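right, gas bill thread. sorry in advance, long one

Moved into the flat in June. Smart meter on the wall, little screen in the kitchen, all fine. First bill from Pavutley comes in at £70. Lovely. Set up the direct debit, forgot all about it

Second bill £616. For one bedroom. I'm out at work till 7 most nights and the boiler is off half the time

Rang them. 40 minutes of pan pipes. Told it was an "estimated read" – from a SMART METER. What is the point of it then

Gave them the real reading over the phone. Was told to put it in the app as well. App says reading is lower than expected, please ring us. Rang them

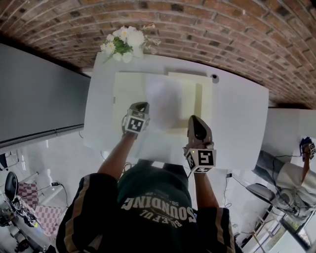
Third person I spoke to was much better, Darius Jõgi, if anyone from Pavutley reads this give the man a rise. He spotted they had the meter serial number for the flat upstairs

So I've been paying for upstairs. Upstairs have presumbly been having a great autumn

New bill came this morning. £127. Much more like it. Refund of the rest "within 28 days", will belive it when I see it

If yours looks mad go and check the serial number on the meter against the one on page 2 of the bill. Tiny print, bottom left. Take a photo of it too, they asked me for one twice

And send them an email as well as ringing, they had no note of my first call at all

Anyway knocking on upstairs' door tonight to warn them what's coming. Might bring biscuits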